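Illedeo cell 2: setup and upkeep notes

Maintained by Otakar Sokol. Repair section by Radek Kratochvíl.

What this covers

These notes go with the Ninorska recordings made on cell 2. They describe how the cell is mounted, how it is checked before a session, and what has been repaired so far. The task is bin packing with soft goods: crumpled cloths, plush toys and a few other items, picked from a wooden tabletop and put into a white plastic bin, or taken out again. The release holds 2742 episodes. Episode format and splits are in the Modar loader README and are not repeated in this file.

Wrist camera

The wrist camera looks down past the gripper fingers. Both fingers must show at the bottom of the picture, with the gripper body between them. If one finger is missing, the mount has turned and needs to be reset before anything is recorded.

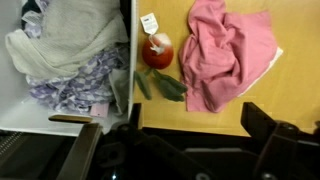 Tighten the mount screws with the arm parked, then run the open-close cycle 10 times and compare the view with the stored reference. A shift you can see by eye is too much. Redo the hand-eye calibration after any change to the mount, even if the numbers still look fine.

Leave the tags on the plush toys. They were on for most of the recordings, and taking them off changes how the toys look from above.

Bin and table

The bin is not fixed down. It gets pushed when a finger catches the rim, so put it back on its marks between episodes. Angled placements are allowed and are logged as bin_pose = free. Cloths go in crumpled. Do not fold them flat.

Evening sessions run with the windows uncovered. Reflections on the glass show up in the side view — we kept those episodes and set the night flag on them.

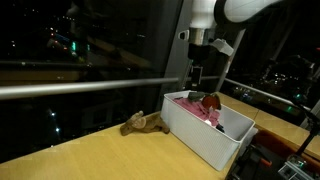
Radek Kratochvíl

Repairs and known faults

Finger pads: replaced in December after almost 800 grasps on the old set. The worn pads let thin cloth slip out at the corners. Episodes from before the change have pad_set = 1, later ones pad_set = 2.

Wrist cable: the connector worked loose on a Sunday run and the wrist stream dropped frames. It now has a strain relief from Cullinane. Check it by hand at the start of each session, with the arm powered down.

Gripper zero: drifts a little when the cell has been off overnight. Home the gripper twice before the first episode.

Still open: the side view and wrist view clocks can differ by one frame. The loader corrects this if sync is left on.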